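Plastic trays for sorting: worth the money?
11 replies · 136 views · 6 shares

trakance_shed
Has anyone bought the big yellow trays from Kaltau? The shop page says they "transform any workbench". I sort screws and odd fittings on mine and I can't see a tray transforming much.

Botond Kelemen
Got a pair. They're trays. You put them end to end, screws you're keeping in one, everything else in the other. Quicker than my old biscuit tins, I'll give them that.
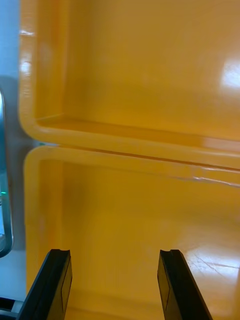

My only moan is the shine. Small bright screws vanish under a ceiling light, so I lay a tea towel in the bottom.

mossy700
So you paid for a tray and then had to cover it up? Sounds like a roasting tin with a better advert.

Botond Kelemen
A roasting tin has a seam that eats washers. Rounded corners are the whole point, you can get a finger in.

clillham_jo
Not convinced about the corners. Small stuff rolls straight into them and sits there. I went back to a flat board with a lip in February and haven't missed mine.

trakance_shed
A board with a lip is a tray, Jo.

clillham_jo
A cheap one, yes.

Comments (2)

Ramanauskas: Does the yellow fade by a window? My last lot did.

mossy700: Still waiting to hear what got transformed.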